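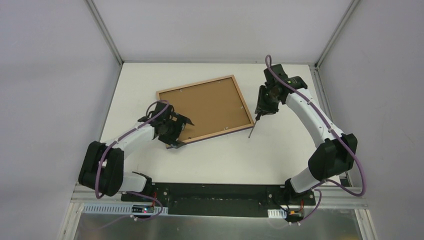

Fixing cord and hardware to the back of a frame comes before any work on the wall, and most crooked pictures go wrong at this stage. Clear a flat, clean surface that won't mark the face. Lay the frame face down on it, as with the square one shown, and turn it to whatever angle lets you reach the rail you are working on. A narrow wooden border like that one leaves little room for screws, so the choice of fitting matters more than it does on a wide moulding. A square frame also gives no clue to which way is up once it is over. Pencil a small arrow on the backing before doing anything else.

These instructions cover light to medium frames hung on plasterboard over timber studs. Masonry is dealt with briefly at the end. Mirrors, and anything that takes two people to lift, need a cleat and are not covered.

## Tools and materials

- D-rings, single hole, with screws
- Picture cord or braided wire
- Bradawl
- Hand screwdriver
- Steel rule and tape measure
- Spirit level
- Stud finder or a small magnet
- Masking tape
- Felt or rubber bumpers
- Picture hooks, or screws and wall anchors rated for the load

I use the Cakia D-rings in the smallest size for narrow borders. The Llorente ones are sturdier, but the plate overhangs thin stock and shows from the side.

## Checking the frame

Hold the frame by opposite corners and flex it very gently. If a mitre opens, glue and clamp it before going further. Hanging hardware pulls the side rails inward, and a weak joint will part under a steady load even when it feels sound in the hand.

Check that the backing board is held in. Bendable tabs fatigue after they have been lifted a few times. Replace any that have snapped. If the backing tape is brittle, strip it and retape now, while there is no cord in the way.

Weigh the frame on kitchen scales, or on bathroom scales by difference if it is too large. Write the weight on the backing in pencil.

## Placing the D-rings

1. Measure the height of the side rails. Mark a point one third of the way down from the top on each.
2. Check both marks from the top edge with the steel rule. They must match. An error here tilts the picture, and no amount of adjusting the cord will hold it straight.
3. Set each mark on the centreline of the rail, clear of the rebate.
4. Measure the depth of the rail and compare it with the screw. The screw should stop well short of the front face. If it doesn't, get a shorter screw. Packing it out with washers leaves the ring proud of the frame.
5. Start the hole with the bradawl. In hardwood, drill a pilot hole and wrap tape around the bit as a depth stop.
6. Drive the screw by hand, with the ring pointing inward and slightly up, in line with the pull of the cord.

Powered drivers split narrow rails. Oskari Huttunen, who taught me framing, allowed them in his workshop for the bench and the shelving and for nothing else.

## Tying the cord

Cut the cord to the width of the frame plus half as much again. Thread one end through a ring from underneath, loop it back through, and pull it snug. With wire, wrap the tail around the standing part in close turns and trim the end. With cord, finish with two half hitches and seal the cut end.

Leave enough slack for the midpoint to lift to some 50 mm below the top edge when pulled up with a finger. A tighter cord puts more sideways load on the screws. A slacker one lets the hook show above the frame.

Pull firmly on the cord several times, then retie if it has lengthened. Nylon stretches noticeably in its first week. Wire doesn't, but it will cut into a soft hook.

Fit a bumper to each lower corner. The bumpers keep the bottom edge off the paint, let air move behind the backing, and stop the frame drifting when a door closes.

## Marking the wall

Have a helper hold the picture in place, or cut a paper template to the outside size of the frame and tape it up. Leave the template for a day if the position is in doubt. Over furniture, a gap of 100 mm between the furniture and the lower edge of the frame is the minimum I would use, and more is needed above a sofa where heads rest.

With the position settled:

1. Put a strip of masking tape on the wall and mark the centre of the top edge on it.
2. Lift the cord at its midpoint with the end of the tape measure and read the distance from the cord to the top edge.
3. Transfer that distance down from the mark. This is where the bearing point of the hook goes. The nail hole will be higher, by an amount that depends on the hook.

Measure your own hook. The Zillia hooks in my kit have an offset of 11 mm between the bearing point and the nail, and those from other makers vary.

## Fixing into plasterboard

Run the stud finder or magnet across the area first. If a stud falls at the mark, use a wood screw and leave the head standing out just far enough to take the cord. If there is no stud, a nailed picture hook will carry a light frame. For anything heavier, use an anchor and read the rating on the packet, which usually applies to a static load in sound board. I work to half of it.

Do not drill directly above or below a switch or power point. Cables generally run vertically from them.

For wide frames, use two hooks set apart and level with each other. The cord then bears at 2 points and the picture stays put. Remeasure the drop with the cord lifted at both points, as it will differ from the single-hook figure.

## Masonry

Drill with a masonry bit on the hammer setting, into the brick and not the mortar joint. Vacuum out the hole before inserting the plug. On rendered walls, the plug must sit entirely in the brick, so allow for the thickness of the render when choosing the screw. Old render can be drummy. Tap it, and shift the position if it sounds hollow.

## Levelling and rechecking

Rest the level on the top edge of the frame, not on the glass. Slide the cord along the hook until the bubble centres, then press the lower corners so the bumpers seat.

Check again after a week. If the picture has dropped evenly, the cord has stretched. If one side is low, take it down and look at the D-ring screws on that side before touching the wall fixing.

*Last revised 16/07/2022. Correction to the cord length from Begoña Figueroa.*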